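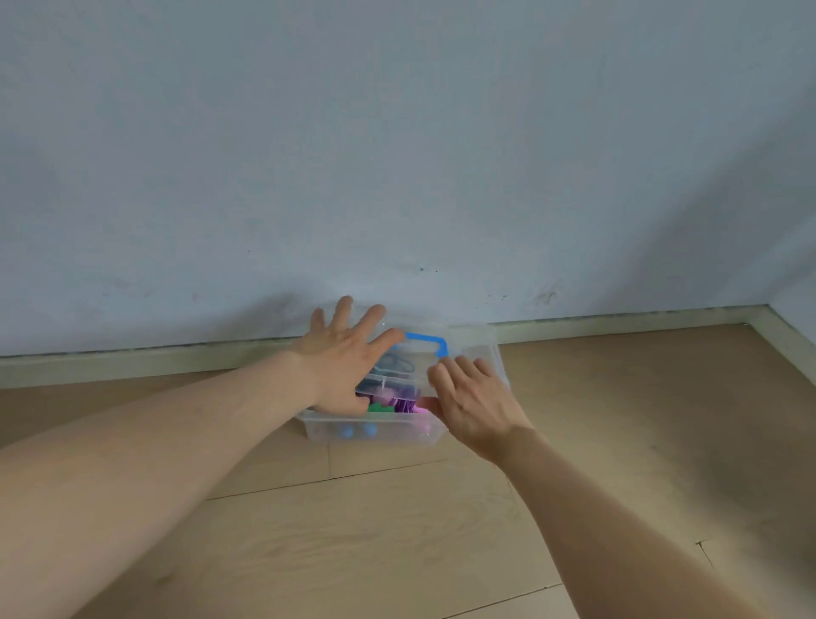

Clear storage box on the floor, by the wall.

From: Svenja Wiegand
To: karting list
Subject: Re: Odine round in May, team entries

Rasmus Jaunzems wrote:
> Candier will enter two karts at Odine. Does anybody know if
> the driver change is still 3 minutes minimum? Last year we
> lost a lap because the clock in the pit lane was wrong.

Hello Rasmus,

yes, the minimum is the same. I asked Adalberto Rezende and he says the clock is now at the pit exit. Kart 44 of Guvix has also changed drivers: Jussara Bittencourt takes the first stint.

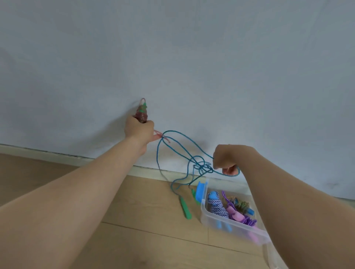 For the long stints I would like to hear how other teams prepare the drivers. Our two are fast, but after half an hour the arms are tired and the braking becomes late. I want to try short training at home with a jump rope, the simple kind with a thin pink cord and a green cap on the handle. Does this help with karting, or is rowing better?

Greetings,
Svenja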